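What Is a Beat, Anyway?

Put your hand flat on your chest for a second. Can you feel it? Thump, thump, thump. You've been carrying a beat around since before you were born, so you already know more about this than you might think!

I play the drums, and I teach kids in Wiltorport how to play them too, and the question I get most is this one: how do you know when to hit the drum? It's a really good question. The answer starts with the beat.

So what is it?

The beat is the steady pulse underneath a song. It's the thing you clap along to. It's the thing your foot taps when you aren't paying attention. Sometimes a drum plays it nice and loud so you can't miss it, and sometimes you can't hear any instrument playing it at all (weird, right?) but you can still feel where it goes.

Try this. Sing "Twinkle, Twinkle, Little Star" and clap while you sing. I bet your claps came out evenly, like footsteps. Now sing it again, and when you get to the word "star," keep clapping while you hold the word. The singing stays on one long note but your hands keep going. Those claps are the beat.

Is that the same as rhythm?

People mix these two up all the time, even grown-ups, even grown-ups in bands. The beat is the steady part. The rhythm is the pattern of long and short sounds that sits on top of it. If you clap every single syllable of "Happy Birthday to You," you'll notice the claps are bumpy. There are two quick ones at the start and then they spread out. That bumpy pattern is the rhythm.

I think of the beat as a sidewalk with squares in it, all the same size. The rhythm is what your feet do on the squares. You can take one step in each square, or squeeze in two little steps, or hop right over a square and land in the next one. The sidewalk doesn't change.

If you have a friend nearby, one of you can clap the beat of a song while the other one claps the rhythm. Then swap. It's harder than it sounds and you will probably laugh.

Fast songs and slow songs

How fast the beat goes is called the tempo. Musicians measure it in beats per minute, and they usually shorten that to BPM. If a song is at 60 BPM, there's one beat every second, just like the ticking of a clock.

There's a marching tune my students like called "Over to Zivwood," and we play it at 98 BPM. That's a comfortable speed for walking. When they get good at it they always, always want to go faster. One group got it up to 183, and by then it had stopped being a march and turned into a sort of gallop. We tried 224 once. It was a disaster! Sticks went everywhere.

Slow is tricky too, maybe trickier. When the beats are far apart there's a lot of empty space between them, and it's very tempting to rush in early. Try clapping at 20 BPM, which means you wait three whole seconds between claps. Most people jump in too soon the first few times. I still do it if I'm hungry or thinking about something else.

To keep from speeding up, musicians practice with a metronome. It's a little machine (or an app) that clicks at whatever speed you pick. Old ones have a metal arm that swings back and forth. Mine is a dented one with the name Clavonance on the front, and its click is so loud that my dog leaves the room.

Counting in groups

Beats like to travel in groups. The most common group is four, and you count it like this:

ONE two three four, ONE two three four.

Say the ONE a bit stronger than the others. Each group is called a measure, or a bar. An awful lot of the songs on the radio are counted in fours.

Waltzes are counted in threes: ONE two three, ONE two three. If you sway from side to side while you count, you'll feel the difference right away. Threes feel round and swingy. Fours feel more like marching.

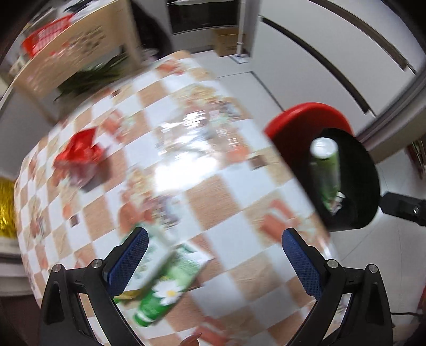 A juice carton with a daisy on it, and a checkered tablecloth.

Finding the beat at home

You don't need a drum for any of this. Your knees work fine, and so does a couch cushion. Here's what I'd try first:

Put on a song you know well and just listen for a little while. Don't tap yet.

Nod your head. Heads are good at this, and they often find the beat before hands do.

When your nod feels steady, add your foot, and then pat your knees with your hands.

Now turn the volume all the way down, keep patting, and after a few seconds turn it back up. Are you still with the song? If you are, wow, that's some solid timekeeping. If you've drifted off, that's okay, start the song again and have another go.

What if I can't feel it?

Then try walking. Walk around the room while the music plays and let your steps settle down by themselves. I had trouble with this when I was seven, and my teacher, who was very patient, marched me up and down a hallway until it clicked. Some music also hides its beat on purpose, so if one song is giving you a hard time, pick another one with a big clear drum in it.

Words to remember

Beat: the steady pulse of the music.
Rhythm: the pattern of long and short sounds.
Tempo: how fast or slow the beat goes.
BPM: beats per minute.
Measure: one group of beats.
Metronome: a machine that clicks a steady beat.

Next time I'll show you what a drummer's left foot is doing down there.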